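May
By Keabetswe Pretorius
Reading time: 2 minutes

Chapter 2
Small Drawers, Large Habits

When I first went to work in the supply office at Ondley, a good many years ago now, my desk came with a drawer that would not close. It held rubber bands, soy sauce packets, a dead flashlight, and (I am sorry to say) half a bag of pretzels that had been there longer than I had. I spent my first Tuesday afternoon emptying it onto the carpet, and I believe I learned more about storage from that drawer than from any course I took afterward!

In Chapter 1 we looked at whole rooms, with their shelves and closets and long walls of cupboards. Now we come down to the smallest piece most of us deal with, the low drawer cabinet that sits beside a desk or bench and quietly fills up. Think of the one nearest you as you read. Chances are its top has become a shelf, holding whatever was on its way in or out of a drawer.

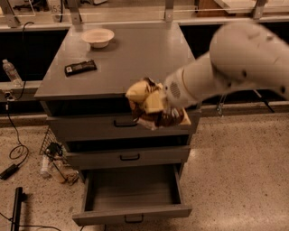 Figure 2.1. A three-drawer cabinet with a bowl and a snack bar wrapper on top and a snack bag at the top drawer.

Snacks make a fine first exercise, and my colleague Karthikeyan Achari has started his classes with them for as long as I have known him. Bags are light, they crumple, and they take up far more room than their contents deserve. A bowl, on the other hand, keeps its shape and wants a level place to sit. Before you put either one away, open every drawer and look at what you have to work with. You may well find, as I often do, that the bottom one has been empty all along.

We will begin with sorting, move on to dividers, and finish the chapter with the question of labels, about which Karthikeyan and I have been disagreeing cheerfully since our days at Sarkby. Keep a pencil handy, and a wastebasket too.

Contact Prulwood | Copyright Prulwood, all rights reserved | Back to top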